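Pundis: room fragrance notes

Pundis is a small collection of written notes on how home fragrances smell in ordinary rooms. Each note covers a single product in a single room and says what the writer smelled, how strong it was and how long it stayed noticeable. The notes were written for a shop guide put together at Hundaseo, and are shared because people kept asking for the spreadsheet.

What is in it

The collection has 700 notes on 30 fragrances, which came as reed diffusers, pillow sprays or drawer sachets. They are split over two files:

notes.csv – the notes themselves, a line for each
products.csv – product names, makers, formats and the scent family printed on the label

The products come mainly from two makers, Vendberg and Lưu. Vendberg makes the diffusers and most of the sprays. Lưu makes the sachets, plus a cedar spray that was dropped from the range while the notes were still being written. Its entries have been kept and are marked as discontinued.

Columns in notes.csv

note_id – a running number, with gaps where notes were withdrawn
product_id – matches products.csv
room – bedroom, hall, bathroom, kitchen or living room
window – open, shut or unknown
strength – faint, clear, strong or too strong
first_words – what the writer put down straight away
later_words – what they put down in the evening
memory – free text, often blank

The memory column is the one most people want. It holds whatever place or person the smell brought to mind, such as a grandmother's linen cupboard, a ferry, a school cloakroom after rain. Spelling has been left as the writers had it. Surnames and street names have been taken out.
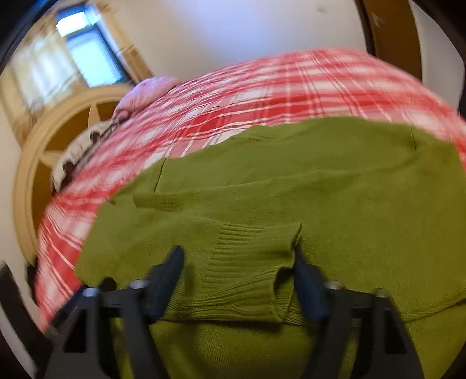
How the notes were collected

Writers were given an unlabelled product and asked to use it at home as the leaflet said. They wrote their first words on coming into the room and their later words before going to bed. They did not see each other's notes until everything had been handed in.

Labels were covered with plain tape, but the bottles and sachets kept their own shape and colour. A purple sachet is likely to make people think of lavender before they have smelled it, so treat first_words for the sachets with some care.

Collection began in April and stopped when the heating came on. Cold weather is therefore poorly covered. Fragrances behave differently over a radiator and we have very little on that.

Cleaning

Duplicate notes were merged. Blank strength values were left blank. Where a writer named a brand of washing powder or perfume, the brand was replaced with the word BRAND in capitals. Notes that only said "nice" or "fine" are still there – they are real answers and there are plenty of them.
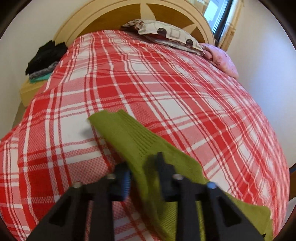 A reader of the first release wrote in to say that the pillow sprays were being judged unfairly. Her point was that a spray is meant to fade before you fall asleep, so an evening note of "gone" should not be read as a weak product. We agree. The later_words column is now left out of the strength summary for sprays, though it is still in the file.

Known problems

Bedrooms are over-represented, and kitchens hardly appear at all.
Citrus scents have shorter notes than the others. Writers seem to run out of words after "lemon".
The scent family in products.csv is the maker's own. Vendberg files its fig diffuser under fruit and Lưu files its fig sachet under green.
People with a cold were asked to wait, but no check was made.

Suitable uses

The notes are good for looking at everyday smell vocabulary, for teaching, and for writing product copy that sounds like a person. They should not be used to make claims about sleep, mood or health. Writers were never asked about any of those in a consistent way, and the oils were not tested for anything.
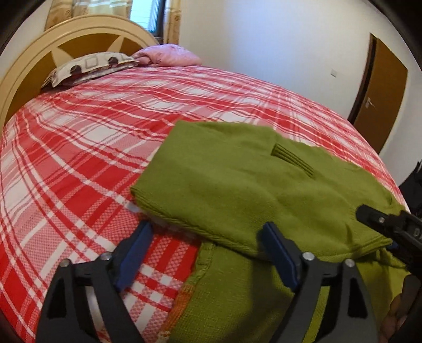
Can the memory column be used without the rest of the file?

Keep the product_id with it if you can. Many of the memories make little sense without the scent, and several writers answered with a single word such as "Sundays". The column can be quoted in print as long as Pundis is credited.

Changes

Second release: cedar spray marked as discontinued, strength summary changed for sprays, stray commas removed from first_words.
First release: all notes, no products file.

Licence

Free to use and share with credit to Pundis. Corrections can be sent through the shop page at Hundaseo, with the note_id in the subject line.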